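SPEAKER NOTES: DO WE NEED THE GLOSSARY?
Stumcombe science fiction weekend, April, small hall
Slot is 50 minutes. Talk for 25, then questions. Watch on the lectern, face up this time.

Opening

Don't thank everyone twice. Say the title, then read the first paragraph of Drundix out loud, slowly, no comment. It has eleven capitalized words in it and four of them are made up. Ask for a show of hands: who knows what is going on? Who would turn the page anyway?

Most people will put their hand up for the second one. Fine. Admit it. SF readers are patient and they like being a bit lost, and I'm one of them. My complaint is with what publishers and writers have decided that patience is for.

The claim I keep hearing at events like this is that background material makes a book deeper. Maps, timelines, family trees of the ruling house, a pronunciation guide, the glossary. I've heard it said so often that I went looking for the argument behind it, and I couldn't find much of one. Mostly people say "immersion" and nod at each other.

So that's what I want to poke at. I write the stuff myself, so some of this is aimed at me.

(Water here. It's a dry hall.)

Part one: where the bible comes from

Explain "series bible" in one line for anyone new. It's the document the writer keeps so that the moon is the same color in book four as it was in book one.

Mine for the Uvham books is 228 pages. Hold up the binder. Let them laugh. Then tell them what's in it:

- The tax system of a planet where no scene has ever turned on tax.
- Three drafts of the calendar. The months don't add up in any of them.
- A long section on how the border fleet promotes its officers. Used once, for one line of dialogue, which my editor cut.
- The rank badges. I drew them. I can't draw.

I started it for a good reason. I'd given a sergeant two different first names in the same chapter. A page of notes would have fixed that. I wrote that page, felt pleased, and then spent most of a winter on the rest, and I told people that winter that I was working on the book. I wasn't. The book was the same length in March as it had been in November.

Be fair here. Some writers say they need to build the whole place before they can put a person in it. I believe a few of them. I'd like to see the person a bit sooner, is all.

Part two: what ends up on the page

Move to the Drundix extract, second one, the council scene. Read from "The Third Compact had held" as far as the end of the treaty clause. It's long. Keep going even when they fidget, the fidgeting is useful.

Then ask what anybody in that room wants. There are six characters at the table. I've read the book twice and I can tell you what treaty they signed, what it replaced, who broke the one before that. I couldn't tell you which of the six is scared.

Reply I usually get: the politics matter later. Do they? I went back and checked. The treaty comes up again in the last fifty or so... no, don't say a figure, I never wrote it down. Say "near the end." It comes up near the end and a character explains it all over again, presumably for those of us who skipped it. So the first time did no work. You could take it out and lose nothing but pages.

Say clearly that I like Drundix. The chase across the ice is very good. There isn't one invented word in it, apart from the names. Pause on that, then move on. Don't hammer it.

Part three: the realism defense

Somebody will bring up realism, so get there first.

The defense goes: a real war, a real colony, a real occupation has history behind it, so an invented one should too. I accept the first half. I don't see how the second half follows. People living through those things mostly don't have the history straight. They know who took the bridge and whose cousin was at the checkpoint, and they have an opinion about the price of fuel. Ask them for the causes and you get five answers.

Books told from inside a rebellion where every rebel can recite the causes in order make me suspicious. I think I'm hearing the binder talk.

Compare Geagea. For anyone who hasn't read it: a short novel, a farming moon, a garrison that won't leave. We never learn what the empire is called. There's a tax, we never learn the rate. A man walks out to the fence each morning to see whether the flag is the same one. I knew exactly where I was, from page two.

Objection to raise against myself: Geagea is short. It doesn't have sequels. It can get away with leaving things blank in a way a long series can't. That's a decent objection and I only have half an answer. My half is that readers forget far more between books than we think, so we might as well plan for it. A returning reader wants to know who is angry at whom. They'll take the rest as it comes.

(Check watch. Should be past the middle. If not, cut the bit about apostrophes.)

Part four: apostrophes, and other decoration

Short, this is the light bit.

Made-up words with an apostrophe in the middle. What is it for? I've asked writers and got a glottal stop, a missing vowel, a mark of rank, and once "it looks right." I trust the last one most.

If an animal behaves like a horse and people ride it like a horse, I'd like it to be a horse. If it's different, then show me the difference. It bites, it has to be sung to, it won't cross water. Then it's earned its word. I have eight new animals in the first Uvham book and I'd defend two.

Same with drinks. Every spaceport bar in the genre has a blue drink. Mine has one. I don't know why it's blue.

Part five: the people who love it

Slow down for this. Some of them will be in the hall and they're not the enemy.

There are readers who go to the appendix first. They want the timeline. They argue about it online, and they find mistakes I would never have found. One wrote to me about the two moons in Uvham and had worked out that my famous night landing happened in bright light. Correct, and very politely put. I've had more careful letters about that appendix than about any death in the books.

What do I make of that? I've gone back and forth. One reading is that the lore is doing its job and I should stop complaining. Another is that I've given them a puzzle and they're enjoying the puzzle, and the story is the box it came in. I lean toward the second, though I notice it's the reading that lets me keep my talk.

I also don't trust the sales argument, the one that says thick books with maps sell because of the maps. They have bigger covers, a bigger push and a place on the front table. Take those away and tell me how the map does. I've asked for this kind of evidence and been given stories about one book each time.

Part six: what I do now

They'll want something practical. Keep it modest, I've only tried this on one manuscript and it isn't finished.

I still keep notes, but I write the entry after the scene. If a scene needs the fleet to have a rule, I make up the rule there, at the desk, while the character is breaking it. Then it goes in the binder. The new section is much thinner.

I stopped writing the glossary. When a test reader asks what a word means, I go back and look at the sentence. Usually the sentence is bad.

And I read council scenes aloud with the names of the planets swapped for towns near here. Try the demo: "Stumcombe will never accept the terms offered by the delegates." If it's dull with Stumcombe in it, it was dull before. (Local crowd, should get a laugh. If it doesn't, carry on as though it wasn't meant to.)

Does any of this make a better book? I don't know yet. It's made a quicker one, and I'm aware that quick is what everybody claims for their method.

Last bit before questions

Go back to the first paragraph of Drundix. Read it again with the four invented words taken out and plain ones put in. Don't tell them which is better. Ask for hands again. When I tried this on my writing group it split down the middle, so be ready for it to go against me, and say so if it does. 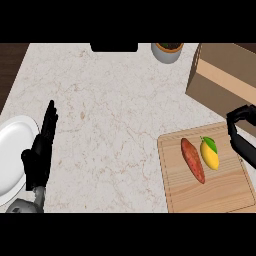
If the vote does go against me, ask someone on the winning side which of the four words they'd keep, and why that one. Let them talk. Then open it up to the floor, back rows first, and repeat every question into the microphone before answering. If someone asks when the next Uvham book is out, the answer is that I don't have a date.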